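How to Work Out Your Debt Service Ratios Before You See a Lender

Lenders look at two numbers before they look at almost anything else. You can work out both at the kitchen table with a pay stub and your last few bills.

Step 1. Write down your gross monthly income. This is the amount before taxes and deductions. If you are paid every two weeks, multiply one check by 26 and divide by 12. Leave out overtime unless you have two years of it on paper.

Step 2. Add up the housing costs. Include the mortgage payment, property tax, and heat. Condo buyers should add half the monthly fee — some lenders count all of it, so ask.

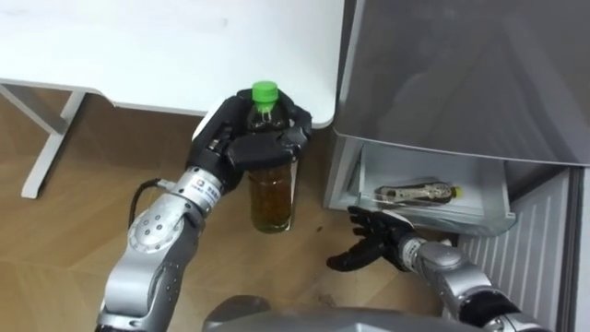
Say the payment is 1,501 a month and tax, heat and the rest come to 483. Your housing total is 1,984.

Step 3. Divide the housing total by your gross income. On an income of 6,200, that gives 32 percent. This is your gross debt service ratio.

Step 4. Add your other debts. Use the required monthly payment on car loans, student loans and lines of credit. For credit cards, many lenders use 3 percent of the balance even if you pay it off every month. A card with 3,016 owing would add a little over 90.

Step 5. Divide again. Housing plus debts, over gross income, is your total debt service ratio. 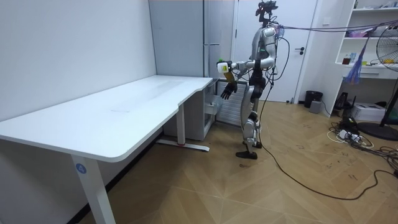

Limits vary by lender and by loan type, so get the current ones in writing. If your second number is too high, start with the smallest loan. Rania Karam, a broker in Gumcombe, has her clients clear anything under 80 a month first, then run the numbers again.

Step 6. Repeat the whole thing with a mortgage rate two points higher. Most lenders will do this anyway. Keep both sheets and bring them to the appointment, along with the pay stub you used in Step 1.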